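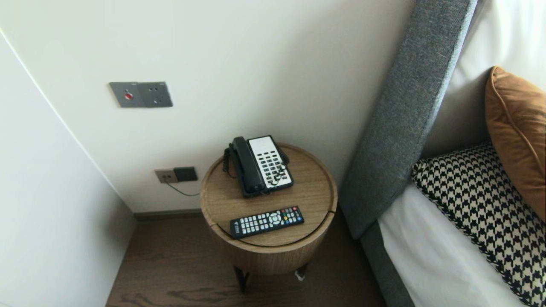
Vadis round bedside table, light oak finish – 4 out of 5

We bought these from Tarawneh for 11 guest rooms, at $181 each. They went in on a Tuesday and have been in use since November.

The top is round with a thin rim, so a remote stays put when someone reaches over in the dark. A desk-size phone fits at the back and leaves room in front. The body is a plain cylinder with the grain running up and down, and it looks fine next to our gray headboards. The thin black legs leave space to get a mop under. 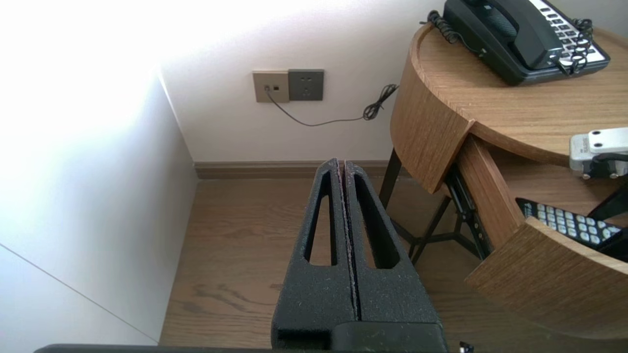 Wall plates in the corner, with the cord running over to the table.

My complaint is cables. The table has no clip or channel for them, so any slack ends up between it and the wall. Rasha Mahasneh, our housekeeping lead, wants stick-on clips and I've ordered a pack.

There is also a curved seam across the top near the front. It collects dust and needs a dry brush – a cloth just skips over it.

I would buy it again at this price, but not for a room with a lot to plug in.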